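Kitchen Table Tax Pile: tips for people who run a little business out of the house

Typing this up fast between orders. Most of it is from the Pristbridge sellers group, some is mine, some is stuff I learned the dumb way.
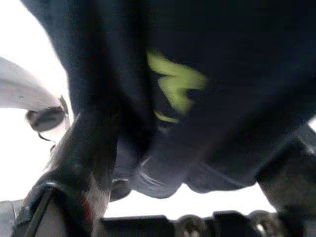
First thing. One box. Not a drawer, drawers fill up with batteries and takeout menus. A plain box with a lid, by the door you come in through. Every receipt goes in it the day you get it. Sort later.

Thermal receipts fade. Gas station ones are the worst, then the hardware store. Take a picture with your phone the same day, or run it through the copier at the library. Don't laminate them! Heat turns the whole thing black. Chie Ichikawa did a full month of hers that way and had to go ask for reprints.

Also no tape over the printed part. The sticky stuff eats the ink on some of them. Tape the corners only.

Write on the receipt what it was for. Pencil or ballpoint, on the back. "Bubble wrap" or "shelf for garage" is plenty. You will not remember in the spring.

Envelopes: one per month, twelve total, stood up on edge in the box. Tried doing it by category and gave up in May. If you like categories do them inside the month with a paper clip.

Separate card for the business stuff. Doesn't have to be a fancy business card, just one you don't buy groceries with. If you do mix a purchase (printer paper plus dog food, we all do it) circle the business lines in pen right there in the parking lot.

Mileage. Little notebook in the glove box, pencil tied to it with string. Date, where, odometer start, odometer end. I put down 1,262 miles last year just on post office and supply runs and would of guessed half that. Kiyoshi Nagano uses an app called Drovix and likes it. I forget to turn apps on.

Postage adds up quiet. Mine was $632 over one year, small stuff, mostly padded mailers. Print the summary page from wherever you buy labels, once a month, and stick it in that months envelope. Some sites only let you look back so far.

Home office corner: measure it once with a real tape measure, write the numbers on an index card, date it, put it in the front of the box. Take a photo of the room too. If you move the desk, new card. Whether you can claim the space is a question for your tax person, rules are picky and I'm not going to try.

Setting money aside. Every time a payment lands, move a slice to a savings account the same day. What size slice, again ask. Katsuhiko Nomura didn't move any his first year and ended up owing $3,799 all at once. He does it every Friday now with his coffee.

Quarterly dates: on the fridge calendar, red marker, plus a second note a week ahead. The week ahead note is the one that works.

Inventory. Count it on the last day of the year, even if it's 500 buttons in a jar. Weigh ten, weigh the jar, do the math. Kitchen scale is fine. Subtract the jar (ask me how I know).

Letters from the tax office: open them the day they come. Date on the top corner. Keep the envelope, sometimes the postmark matters. Reply by mail with tracking and staple the tracking slip to your copy.

Shredding: don't go wild. Ask how many years to keep before you shred anything, then write "OK to toss" and the year on the outside of the box in marker. Damp basements are bad for this, use a plastic tote and a shelf off the floor.

More on sales tax when I get thru the holiday orders.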